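December
By Sumathi Marar

Parcel room walk-through, Candcombe, with comments

Mohandas Gowda asked me to put more words around the ticks this time, as the last sheet came back with a page full of "OK" and he said he couldn't tell from it whether I'd been in the room or just walked past the door. Fair enough! So I took my cup of tea and a torch down on Thursday morning before the Drorna pick-up, and what follows is everything I looked at and a fair bit of what I thought while I was looking.

1. Floor and walkways
OK, with a comment. The carpet is flat and I couldn't find a lifted edge anywhere I put my foot, including along the wall under the windows where it used to curl. I did pick up a handful of backing strips from labels. They're slippery little things and they will find the sole of somebody's shoe sooner or later, so please drop them in the bin as you peel.

2. Packing table
OK. Stands firm, doesn't rock when you lean on it (I leaned on it quite hard). The green top has nothing sharp standing up from it. I'd ask again that knives go back in the drawer closed, because I found one lying open behind the tape and I know perfectly well we've all done it.

3. Weighing scale
Needs attention. The scale itself is in good nick, the steel tray sits square and I ran a cloth around the raised rim without snagging it. My trouble is with what creeps up next to it. If a crate or a bag leans on the tray, even a corner of it, the reading is wrong and the customer gets a surplus charge, and then poor Mohandas gets the phone call. Keep a hand's width clear on every side. Zero it at the start of the shift and again after lunch. I put the check weight on twice and it read true both times.

4. Lifting
OK. Anything over 20 kg is a two-person lift, and that includes a parcel that reads 21 and "only has to go a little way". The sign is still up but it has faded so badly that I had to tilt my head to read it. New one ordered.

5. Conveyor
OK, with a comment. Stop button tested from both ends and it stopped the belt promptly. The metal frame down the side has no burrs that I could feel. Lanyards, scarves and loose cuffs stay away from it please, and long hair tied back. Nothing gets parked on the belt, however handy a shelf it makes.

6. Cables
Needs attention. Have a look at any cable that runs over the edge of the table and make sure it can't be caught by a knee or a passing trolley. I have asked for a few more clips.

7. Crates and empty mailers
Needs attention, though it's a small one. Soft plastic mailers get bunched up on top of the green crate and before long there's a heap that slides the moment somebody reaches across it. Flatten them, white ones with white and grey with grey, and take the worn-out ones away.

8. Stained or torn plastic
Needs attention. Where grey plastic has reddish-brown marks on it, set it aside and don't wrap stock in it. I don't know what the marks are and I'm not going to guess in writing, but we have had a return before over a mark on the outside, and a clean bag costs us very little next to the postage.

9. Light and windows
OK. Plenty of daylight, and the frames are sound. In the late afternoon the glare can make the display hard to read, so shift where you're standing before you write down a number you're not sure of.
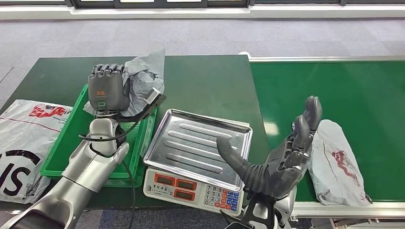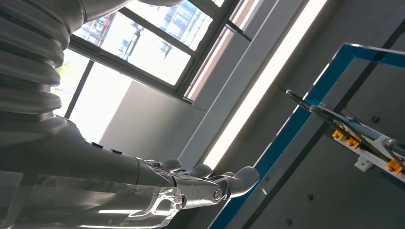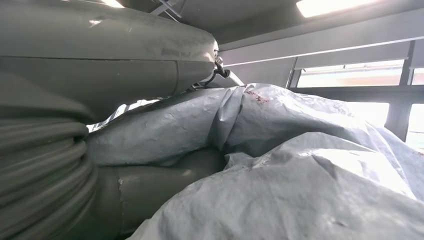 10. First aid and spills
OK. The kit is full except for the small plasters, of which there were nearly none, and I've topped them up from upstairs. The Sani wipes are in date. Gloves are on the hook by the door.

11. Paperwork
OK, with a comment. The stack of Zelow dockets had grown to 70 sheets and was holding the fire door ajar, which I'm sure was never anyone's plan. They're in the tray now and the door closes by itself again.

Jobs to be done before the next walk-through: cable clips (me), lifting sign (on order), mailers sorted and the marked plastic put aside (whoever is on mornings, with my thanks). Mohandas, if you'd like to come round with me next time, I start at 8 and I'll bring the second cup.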